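## 3. Making up the bed

Briltby guest units, rev. October 6, 2024 – Shengli Luo

You need: one flat sheet, pillows, pillowcases. Linen is in the hall closet, shelf 6. White only.

1. Strip everything. Check the mattress for stains, tell Zihan Deng if you find one.
2. Shake the sheet out and drape it. Let it hang down the side, hem off the floor.
3. Smooth from the middle outward with flat hands. Press, dont yank.
4. Case the pillows. Push both corners all the way in first, then pull the case up by the edge.

 **Note:** the seam should run straight. If it's on a slant the case is twisted – take it off, start over.

5. Pillows go on last. Long side along the headboard, open end facing away from the door.

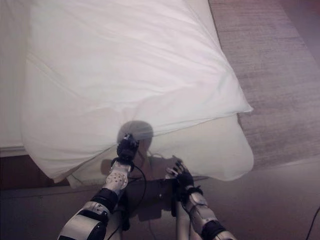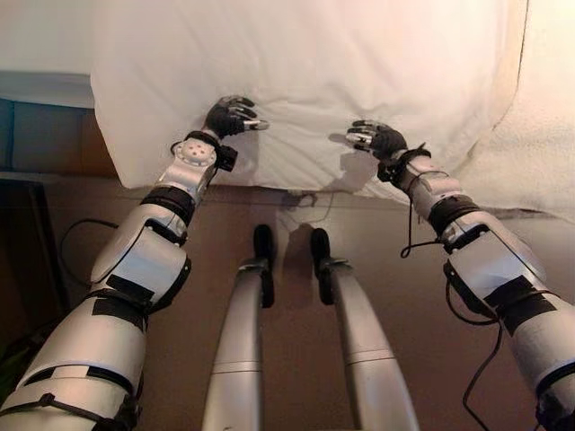

### Cautions

- Don't leave a pillow hanging over the side of the bed. If it hits the carpet, new case.
- Watch for cords on the floor before you step back.
- Some creases in the sheet are fine. Big folds aren't, go back to step 3.
- No bleach on the Masto cases, it yellows them. Wash seperately, 12 at most per load.

### Spare linen

Sign out extras on the closet sheet. Unit 174 has its own set, leave it there.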